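Small Press Copyright Pages - Data Card
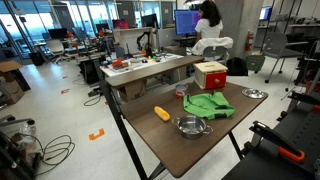
Reading time: 3 min
Filed under: Publishing / Book Data / Front Matter

I put this set together to check a claim I kept hearing, that the copyright page is the most dependable page in a book. I no longer believe it. Please read the notes on errors before you build anything on these files.

## What's in it

The set holds 2542 copyright pages, typed out from print books issued by small literary presses. Each row is one page. Three imprints supply most of it: Hadness, Urnulora and Sikora. The rest come from presses too short-lived to have left a second title.

Version 3, posted January 7, 2019. Version 2 had a sorting bug that attached distributor lines to the wrong books. If you downloaded it, throw it out.

## Fields

- `press` - as printed, including misspellings
- `rights_line` - the full reservation of rights, line breaks removed
- `distributor` - blank if none is named
- `printing` - lowest number in the printer's key
- `first_pub` - year claimed for first publication
- `credits` - cover, interior design, translation, prior magazine publication
- `notes` - my remarks, often grumpy

## Where the pages lie

"First edition" means very little. Sikora put it on everything, including paperbacks of books it had already sold in hardcover. Urnulora dropped the printer's key for several seasons and then brought it back starting at 2, with no sign that a 1 had ever been used. I left those rows alone. Anyone who tells you they can date a printing from this field is guessing.

The distributor field is worse. Presses changed distributors and kept using up old sheets, so the name on the page may be a company that never handled the book. Hadness pasted a sticker over the line in at least one title, and I recorded the sticker.

Prior publication credits look generous and mostly can't be checked. Some of the magazines named may have printed an early version under another title. Some may have printed nothing. I didn't chase them.

## Rights lines

1094 rows use the same "brief quotations" wording with small changes in punctuation. I've seen this offered as proof that presses had a shared legal standard. I think they copied each other's books. The commas travel in families, and so do the mistakes.

## How it was typed

By hand, then compared against a second pass done with Likamano, the text cleanup script in the `tools` folder. Likamano likes to correct spelling. I turned that off in August, but 20 rows were already affected and are marked `suspect`. There may be more - I only found the ones where the fix was silly.

Italics and small capitals are lost. Accents should be right in translators' names and are shaky everywhere else.

## Please don't

Use this to price used books. Use it to say how many copies of anything were printed. Cite it as a full list for any press, Hadness included.

## License

The column layout and notes are free to reuse with credit. The rights lines belong to whoever wrote them first, and good luck finding out who that was.

Corrections go in the issue tracker, with the title and the line as printed. "My copy says something different" is useful only if you type out what it says.

This site uses cookies to remember your settings. Accept | Manage preferences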